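Kekunano pegboard table, set-up notes and gallery

Quick page, more when I get time. This is the flat board and blue parts set we've been putting together for the Kekunano room, mostly to see how the layout works on a dark table before the open weekend in September. Most of the shots are still on the other card and will go up as I get to them, so captions for now and one picture. Sorry for the order. No order.

1. The board itself. White, flat, goes middle of the table. We tried it over to one side and you end up leaning. Middle is better.

2. Table. Dark top, left bare. Had a green cloth on it in the first round and the blue parts looked muddy. Cloth went back to Nwosu.

3. Backdrop. Plain black, hung right behind the table. Steamed it twice. Still a few faint folds, don't care anymore.

4. Plates. These sit on the white board and the parts go with them. Laid out in a sort of grid. If you put them back please keep the rows, the sorting takes forever.

5. Blue peg, upper left of the board. Small, easy to lose, so check the floor before you sweep. Same blue as the rest of the parts which is nice to look at and no help at all when your hunting for one.

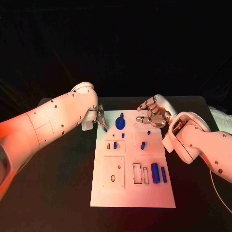
A comment from the Lalta page, copied over as it belongs with this set: we ran a board like this one for 30 evenings and the only thing I'd change is where you keep the spares, put them in a shallow tray, deep ones mean everybody digs and the small pegs end up at the bottom. Also label the tray on the short side. You'll thank me.

Shallow tray it is. Ordered two.

6. Spares tray, old one. Deep. Yes, I know. Being replaced, see comment.

7. Parts drawer at Pruvimov, before sorting. 700 pieces going by the packing slip, every size in together. Took most of an afternoon and two pots of coffee.

8. Same drawer after. Little paper dividers, cut from a cereal box. Holding up fine so far.

9. Practice sheet. 16 positions on it, printed too light the first time. Second print is darker and you can read it standing up. Spare copies in the blue folder by the door.

10. Shelf where the board lives the rest of the week. Goes in flat, never on its edge, we had one warp on us last year. Plates in the box underneath, lid on.

11. Rag and the spray bottle. Plain water only on the white board. Somebody used the kitchen stuff on the old one and it went yellow at the corners.

12. Packing for the open weekend. One box for plates, one for parts, backdrop rolled on its tube and NOT folded. See number 3 for why.

Still to do: new tray labels, a better lamp, find out who has the second tube. If you have pictures from the Nwosu set-up send them over and I'll add them here, bigger files are fine. Captions too if you can, I forget wich is which.

Recent galleries
Lalta back shelves, before and after
Pruvimov drawer sort, part 1
Nwosu table cloths and backdrops
Kekunano room, new lamp test
Box labels, 33 pictures

Page updated May 18, 2025 | Contact | Please ask before reusing pictures | Back to top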